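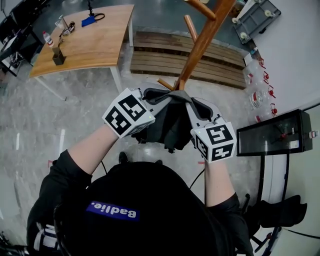 Week 6 is on reading balance patches, and the short version is that you should believe less of them than you do now. A patch note is written by the side that made the change, and it tells you what the change was meant to do. What it did is a separate matter. Where you stand decides a good part of what you read: from overhead, the white "Badlie." on the blue patch of a black cap comes out upside down, and somebody facing the patch would have no trouble with it. The designer sees a spreadsheet of win rates. The player sees that the archers feel weak. Both will tell you they are looking at the game.

Our case this week is Zelledura, the settlement builder by Bimari, and its granary patch from December. The note says, in full: "Granary upkeep reduced to encourage larger towns." Before class, write down what evidence would convince you that towns got larger for that reason. Most of you will write "average town size went up." That isn't enough, and we will spend the first part of the session on why.

Problems with the average:

The same patch raised the population cap on small maps. Two changes, one number. You can't split the credit after the fact, whatever the forum says.

Bimari counted only towns that reached winter. Towns that starved in the fall dropped out of the count, and those were the ones cheap granaries were supposed to help.

The follow-up post cites 2,507 saved games, sent in by players who chose to send them. People who are proud of a big town send it in. I have yet to meet anyone who uploads a failed one.

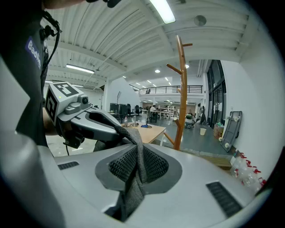

Reading time: 3 minutes

Shevchuk's reply

The assigned reading is the long forum reply by Shevchuk, a modder who pulled 278 games from a public server where saving is automatic. The sample is better, for the reason above. It has its own trouble: the server runs at double speed, and upkeep bites harder when you have less time to react. Shevchuk mentions this once, near the bottom, and then writes as if it had gone away. Don't let that pass in your own reports.

The finding itself is modest. Towns past 60 houses got more common. Towns under that line hardly moved. You could call that the patch working. You could also say that good players got a discount they didn't need. Notice that the note's word "encourage" covers both, and I suspect that's why it was chosen.

About "feel" changes

Patch notes also love lines like "Ivau riders now feel more responsive." In the December build the turn delay went from 17 ticks down to 12. That is a real change and they could have printed it. When a note gives you a feeling where it could have given you a value, look up the value.

For next time

Pick one line from any patch note for a game you play. Write one page: what the line claims, what it leaves out, and what you would need to measure. Do not tell me whether the patch was good. Screenshots of angry comments are not data, and neither are screenshots of happy ones.

Hand in on paper or through the course page. Questions about the save files go to Shabani Mfinanga, who has the converter working on the lab machines. Mods off before you load anything.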